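Brunness Study Collection
Gallery: Card Holders, Pocket Books and Small Folders

The Brunness Study Collection holds 396 small personal articles made for carrying papers, cards and photographs. Most were given by households in the region, and a smaller number came from the closing stock of the Furnero stationery shop. This gallery presents a selection from the card holder series, which may be consulted in the reading room by appointment.

Articles of this kind receive hard daily use and are seldom kept once they wear out. The collection therefore pays close attention to construction: how a cover is edged, how the sleeves are joined to it, and how the plastic has aged. Catalog entries were prepared by Itzel Medrano, who also revised the terms used for sleeves, seams and closures.

Open holder with clear sleeves

Orange-brown, leather-like cover with pale stitching that follows the outer edge. The translucent sleeves have rounded corners, and the foremost is raised, showing the dashed seam along its top border and the dotted seam at its side.

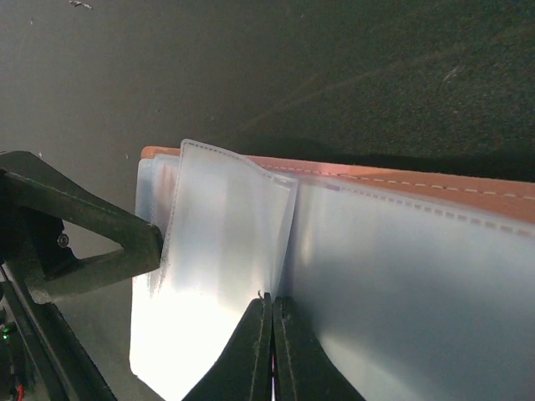

Notes on the Series

Covers. The catalog records a cover as leather only when the material has been confirmed by examination. In all other cases the term "leather-like" is used. Color is noted with the holder open, as the inside of the fold is often less faded than the outside.

Sleeves. Soft plastic can become cloudy or stiff with age, and neighboring sleeves may stick together. Readers are asked to turn sleeves one at a time, holding the outer corner, and to stop if there is any resistance - staff will assist on request.

Seams. Two methods are common in the series. Some sleeves are sewn to the cover, while others are sealed by heat and pressed with a pattern that resembles stitching. The Değirmenci gift, received in November, contains 64 holders and includes both methods.

Storage. Holders are kept closed in individual folders of unbuffered paper, with up to 11 folders to a box. Items with sticky or weeping plastic are stored apart from the rest of the series.

Access and Reproduction

The reading room is on the second floor of the Caren Building. Requests should give the series name and a short statement of purpose. Pictures in this gallery may be used for teaching without charge, provided that the Brunness Study Collection is credited. Requests for publication should be sent to the collections office in writing.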